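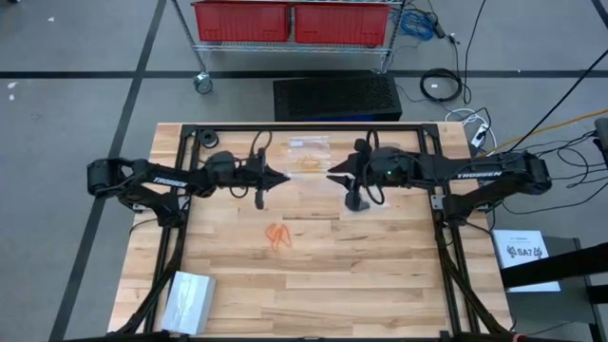
4. Mise en place du poste et enregistrement des démonstrations

4.1 Objet de la section

La présente section décrit la préparation du poste à deux bras et la collecte des démonstrations servant à l'apprentissage par imitation selon la méthode Kurano. Elle s'adresse aux opérateurs ayant suivi la formation interne. Le raccordement électrique et l'installation du logiciel Dorko sont traités à la section 3.

La tâche de référence consiste à manipuler des objets souples : élastiques en vrac et sachet en plastique transparent. Ces objets changent de forme à chaque prise, et la méthode Kurano prévoit pour cette raison un nombre de démonstrations supérieur à celui des tâches sur pièces rigides.

4.2 Préparation du plateau

1. Mettre les deux bras en position de repos et vérifier que l'arrêt d'urgence est enclenché.

2. Dégager le plateau en bois de tout objet étranger à la tâche.

3. Contrôler le cheminement des câbles aux poignets. Les boucles doivent rester assez amples pour autoriser une rotation complète, sans passer devant l'objectif des caméras de poignet.

4. Déposer les élastiques à plat, en un seul amas, dans la moitié gauche du plateau. Ne pas les démêler.

5. Placer le sachet vers le bord opposé à l'opérateur, dans la zone accessible aux deux pinces.

6. Poser la boîte métallisée dans l'angle inférieur gauche. Sa surface réfléchissante peut saturer l'image ; réduire l'exposition si le logiciel Dorko affiche l'alerte correspondante.

ATTENTION - Ne jamais engager les mains à l'intérieur du cadre lorsque les bras sont sous tension. Les pinces peuvent se rapprocher l'une de l'autre au centre du plateau sans avertissement sonore.

4.3 Enregistrement d'une série

1. Relâcher l'arrêt d'urgence et lancer l'initialisation. Attendre l'affichage de l'état « Prêt » pour chacun des bras.

2. Amener les deux pinces face à face au-dessus du plateau. Cette posture constitue le point de départ commun à tous les épisodes.

3. Démarrer l'enregistrement et exécuter la tâche à vitesse constante. Un épisode dure environ 33 secondes.

4. Revenir à la posture de départ, puis arrêter l'enregistrement.

5. Valider ou rejeter l'épisode. Une prise manquée puis corrigée est conservée - elle renseigne le modèle sur les gestes de reprise.

6. Modifier la disposition des élastiques et du sachet avant l'épisode suivant.

Une série comprend 50 épisodes. Au-delà, l'opérateur cède sa place.

Remarque : les câbles posés au sol à droite du poste ne doivent être ni déplacés ni enjambés pendant une série.

4.4 Résultats de référence

Le modèle Purumer a été entraîné sur 3000 épisodes recueillis selon cette procédure. Les échecs restants concernent principalement la saisie du sachet, lorsque les deux pinces en pincent le même pli. Le protocole d'évaluation, établi par Petronella Sithole, comporte 14 dispositions initiales, reproduites à l'annexe Jääskeläinen. Toute modification de l'éclairage ou de l'orientation des caméras impose de reprendre l'évaluation complète.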